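## Notes from the sound desk

Hello again from the back of the hall. A few of you asked at the last social how the new speakers are settling in, so I've been told I can have a whole page this time (dangerous!). Get yourself a cup of tea.

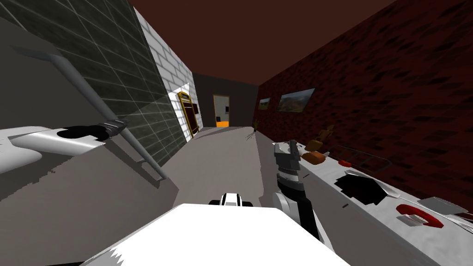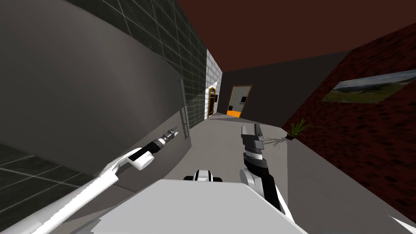 As most of you know, we spent the spring arguing over the choir microphones. The old ones hung from the lighting bar and picked up everything: the radiators, the folding seats, Kusum Pandey's bracelets whenever she was conducting. Turn them up enough to hear the altos and they'd start to howl. Turn them down and the back three rows got a lovely view of people opening and closing their mouths.

We had three quotes for doing something about it. Kadlec came in at £1442, Bruster at £1395 and Staltar at £1187, and before anyone writes in, yes, we went for the middle one. Staltar's price didn't include the stands or the cabling, and by the time I'd added those up on the back of a programme there was hardly anything in it. Bruster also let us borrow a pair for the Wednesday rehearsal, and that settled it for me. I put them either side of the piano, a bit higher than head height, pushed the faders up and heard words. Whole words, with consonants on the end!

Aarne Lindqvist sat in every corner of the hall that night with his notebook, bless him, and reported that the only weak patch left is under the balcony. It always has been. The main speakers simply don't see those seats, and turning everything up just deafens row A. What we need there is a small pair of fill speakers on a slight delay, so that the sound from the stage and the sound from above your head reach you together. Without the delay you get a sort of smeary echo, and your ear decides the singers are in the ceiling. I've had a play with the delay using two old monitors perched on chairs and it made a real difference, though I can't leave them there as they take up seats we could sell.

So that's the next job. I'd like to get it done in July, while the hall is quiet, and I could do with somebody who doesn't mind ladders.

The other bit of news is that the desk has been relabelled. For years channel 7 has said "BRIAN?" in faded pen and I have never found out why. It now says "Piano low", and the rest are in stage order from left to right, so if I'm ever off sick whoever steps in has a fighting chance. The settings for the Jultis concert are saved as scene 4. Please don't save over scene 4. I have them written down as well, but it took me most of an evening to get the balance between the cello and the narrator and I'd rather not do it again.

A plea for performers while I'm here. If you're given a headset mic, the little capsule wants to sit at the corner of your mouth, not in front of it, or every P and B goes off like a paper bag. Don't switch the pack off between your scenes either. I'll mute you from the desk, I promise, and whatever you say about the director in the wings will stay in the wings. And tell me if you change your hat! A brim can bounce a surprising amount of sound back into the mic, as we found out with the Mad Hatter.

I'm running another evening for anyone who fancies learning the desk, starting at 7.30 and finishing when the biscuits go. You don't need to know anything beforehand. We'll plug things in, make them squeal on purpose and work out which fader to pull down. Put your name on the sheet by the kitchen hatch, or catch me after rehearsal when I'm coiling cables (over-under, please, not round your elbow).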